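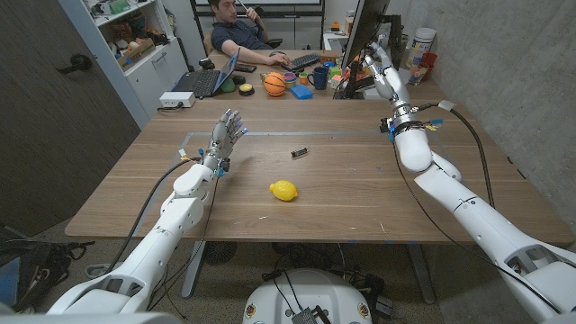
Urkosard College – Department of Interior Technology

Room Surfaces and Work Zones, Unit 2
Notes prepared by Samina Hayat. Lab questions to Shahzad Swati.
Last revised 14/06/2020

2.1 Scope

This unit covers the surfaces of a shared technical room and the layout of its tables. Chairs and task lighting were covered in Unit 1 and are mentioned only where they affect a surface. Read the chapter on hard finishes in Kolář before class. The chapter on curtains can be skipped.

2.2 Surface inventory

Every room survey starts with a surface inventory. List each large surface, its finish, and whether it mainly reflects or absorbs sound. Work from the ceiling down, then take the walls in order from the door. Furniture comes last. A tabletop is entered as a separate surface if it is large compared with the floor area left open around it.

Bare concrete, plain painted wall and whiteboard are all entered as reflecting. Carpet and perforated panels are entered as absorbing, with a note on the frequency range if the data sheet gives one. A perforated panel works together with what is behind it. The holes let sound through the face, and the backing or air gap does most of the work. If the depth of the gap is unknown, write "unknown" in that column and leave the rating blank.
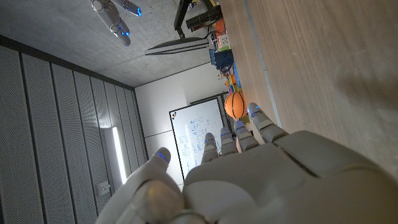
Fig. 2. Concrete ceiling, perforated slat panels along one wall, whiteboard on the plain wall.

Two parallel reflecting surfaces facing each other across a room should be flagged. A common arrangement treats one long wall and leaves the short wall free for writing. This is usually acceptable for small group work if the floor is carpeted. Light fixtures and wall plates set into a panel run reduce the treated area and must be subtracted from it. Small plates may be left out if the survey is at the preliminary stage.

2.3 Marking a work zone

A work zone is the part of a tabletop kept for the task. Everything that belongs to the room and not to the task stays outside it. Tape is the normal method on finished wood, as it can be moved when the task changes.

Procedure:
Clear and wipe the tabletop.
Measure 100 mm in from the near edge and mark both ends.
Lay the near strip first, then the sides, then the back.
Check both diagonals. Relay a side if they differ by more than 12 mm.
Place the task items and note their positions on the plan.

Power strips go at the back of the table, outside the tape. Cords leave by the back or side edge. Scratches and marks already in the wood are recorded on the plan before the tape goes down, so that they are not counted as wear later.
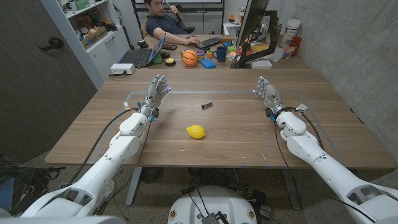 Fig. 3. Taped rectangle on a wooden tabletop, with a lemon toward the front and a small dark item farther back.

Items of different size and color make the plan easier to read. In the plan, draw the outline of each item at its resting angle and write the name beside it. A symbol key is not needed for fewer than five items.

2.4 Edges and loose items
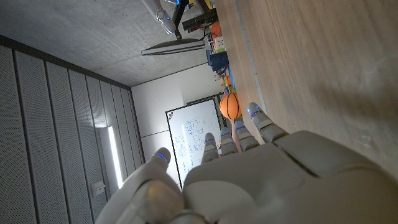

Table edges are surveyed separately from the top because they take more wear and are often a different material. Record the edge profile, the thickness of any strip, and its color against the top. The light wooden table here has a thin gray edge strip, which stands out clearly from the straight grain of the wood and should be drawn as its own line on the section. Round objects such as the small orange ball need a tray or a raised lip if they are to be stored on a flat top without one.

Assignment, due in the last week of February: complete a surface inventory and one work zone plan for a room in the Plillen building. Use the Tilberg survey sheet, both sides. Drawings in pencil are accepted.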